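20 de agosto de 2024

Cuaderno de simulación, tareas de cocina. Sigue la serie del tostador.

Objetivo: desplazar el tostador sobre la encimera empujando por el lateral, sin volcarlo. Política entrenada con 200 demostraciones, sin reajuste desde la última entrada.

100 episodios, semilla fija. Éxitos: 29. Fallo dominante: los dedos contactan demasiado arriba y el cuerpo bascula antes de deslizar. Bajar el punto de contacto ayuda poco si la fricción se queda en el valor por defecto.

K. Katsaros propone puntuar aparte la inclinación. De acuerdo, pero el umbral está sin fijar.
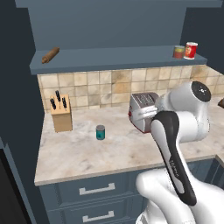 Grupo de Manipulación Doméstica · Laboratorio Uvilik

Pinza apoyada en el lado derecho, dedos en el borde superior, tostador algo inclinado. El bloque de cuchillos y la lata turquesa siguen como obstáculos.

Sobre si esto sirve ya para una cocina real: con esta tasa, no. Trundari pide 90 de 100 antes de pasar al brazo físico.

Pendiente:
- revisar masa y centro de gravedad del modelo
- repetir con la fricción medida
- avisar a Katsaros cuando acabe la tanda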